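Chapter 3
The Table and What Is Put on It

Most books on keeping house open with a promise. Clear your surfaces, they say, and the rest of the home will follow. We make no such promise, and the student should be wary of anyone who does. A clear table tells you that somebody has moved the things off it. It doesn't tell you where they went, or whether they can be found again on a wet evening in November.

This chapter deals with the wooden table and the small items that gather on it: bowls, racks, hooks and the like. In Chapter 2 we looked at the Nevisik method, which gives every object a 'home' and asks the household to learn them all. It reads well. We were less taken with it in use, chiefly where the same table has to serve for eating, mending and drying up.
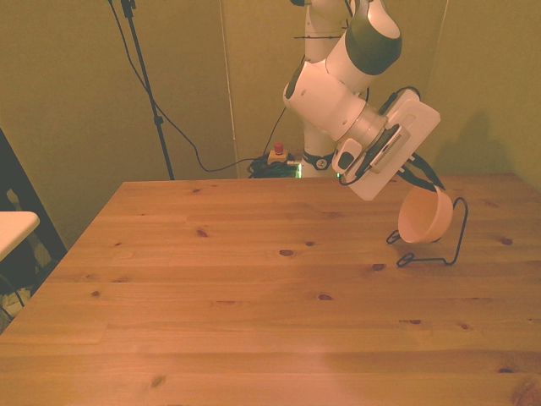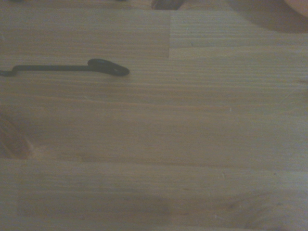 A stand for bowls is a good test of any storage scheme. Schumacher argues that a rack saves space, and so it may, if the pieces it holds would otherwise be spread out. But the rack takes up room too, and it takes up that room all day. Before buying one, measure the patch of table it will cover. A rack 400 mm long on a narrow worktop is a large thing to live with - larger than it looks in the shop.

Hooks are praised even more freely. The Broseo handbook would have us hang up nearly everything. Yet a hook is only useful once it has been fixed to something, and many are bought long before anyone has settled where they should go. Until then a hook is one more item to put away.

Wood itself attracts a good deal of confident advice. You will read that a pale top must be oiled every month, and that a jointed one is bound to split. Treat both claims with care. Ask what timber was tested, how it had been finished, and who was selling the oil.

3.1 What counts as clutter?

The Nondus survey asked 500 households to name the clutter on their main table. The answers are set out in Table 3.1, and the first difficulty is plain at once: the people asked did not mean the same thing by the word.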